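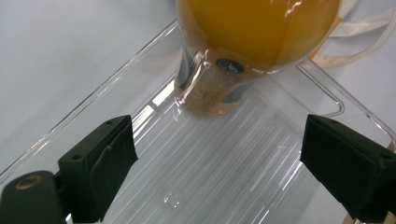 Evangelia Petridis told me last night that she'd stopped believing we would ever get a clean run of frost readings out of Wostell, and that she had to check the numbers twice before she rang me.

Well, we've got them! I'm very happy to be able to share the news from our little weather group in Dondport, December 2018. Wostell, our computer model of the Martian polar winter, has now followed the carbon dioxide frost at the edge of the north cap for 454 Martian days without falling over (it used to give up after 39, usually overnight, when I was asleep).

What I like best is the fog. The model puts a low bank of it along the crater we've nicknamed Bremia, night after night, and it clears a couple of hours after sunrise. Evangelia thinks the crater wall traps the cold air. I think the slope winds have more to do with it, and we've been arguing since July.

We ran the whole thing 2 ways, with dust and without, on a grid of 500 cells. The dusty version loses its frost sooner, and I'd love to hear from anyone who has seen the same in their own runs.

The full set of results is free to download from our Virk archive, along with the code and my rather scruffy notes. Questions can come straight to me at the Dondport office.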